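Wovora Community Help > Clubs and Student Projects

Squeeze bottle pouring task: how do we keep the amounts consistent?

milow_robotics_mentor
Posted 2023-02-04

Hi everyone, and thank you in advance to anybody with the patience to read this. I help out with the after-school robotics club at Milow, and our students have entered the Zakeck kitchen challenge in April. The arm has to pick up a squeeze bottle, bring it over to a cup, and dispense 34 grams of liquid, give or take 2. We practice with colored water because I have learned my lesson about syrup.

The kids have the pick-up working nicely, and they were so proud the first time the arm lifted that bottle off the table without dropping it! The trouble is the squeezing. They set the gripper to close to a certain width and hold for a moment, and one run comes out lovely and the next is nearly double. They have been writing the weights in a notebook and I can't see any pattern, although I taught social studies for most of my life, so I may not be the best judge.

Our setup is very plain: a blue plastic cup on an electronic kitchen scale, and the yellow bottle in the gripper, tipped with the nozzle toward the cup side.
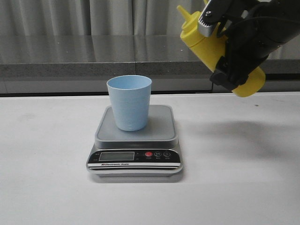
What we have tried so far

Slowing the gripper down helped a little. Refilling the bottle to the same line before every run helped more, but the rules give you one fill for three cups, so we can't lean on that. One of our eighth graders thinks we should forget squeezing and just turn the bottle upside down for longer. Is she on the right track? We'd love to hear from any team that has done this one before.

pal_tinkerer

Use a pump. Squeeze bottles are awful for this.

(Edit: sorry, missed that it's for a competition. Check your rules, I guess.)

overthinking_in_the_garage

What a fun project, and please tell your students that the notebook is the best thing they have going! Our team did a dispensing task very much like this, and we went round and round on the same problem for weeks.

The thing that got us unstuck was to quit thinking of the squeeze as one big event. As the bottle empties there is more air in it, and air squashes, so the same gripper width gives you a different amount each time. We went to lots of small squeezes. Close a little, open all the way, wait for the bottle to pop back into shape, check the weight, go again. When we got close to the target we made the squeezes smaller still. It's slow, but ours came in under the time limit with room to spare.

You do need the weight to get back to the program somehow. If your scale doesn't have a data connection, a small load cell under a flat plate will do the job, and the kids will learn a lot from calibrating it. Ours read 1,191 with nothing on it, and it took us an embarrassingly long time to remember to subtract that. Zero it with the cup already sitting there.

Also have a look at where the fingers hold the bottle. In your photo the metal pad is up on the shoulder, and on most bottles I've handled that part is a good deal stiffer than the belly. I'd move the grip down toward the middle and see whether the runs settle.

As for your eighth grader, upside down and waiting can work with a wide nozzle. With a pointed one we mostly got slow drips that depended on how thick the liquid was. Let her test it anyway and put it in the notebook!

milow_robotics_mentor

Oh, this is wonderful, thank you. I read it out loud to the club and there was a great deal of "I told you so" about the grip. We'll try the small squeezes first and shop for a load cell after that. Does it matter much what size we buy, with a cup this light?

overthinking_in_the_garage

Get the smallest one you can find that still covers the cup, the plate and the liquid together. The big ones jump around too much at these weights.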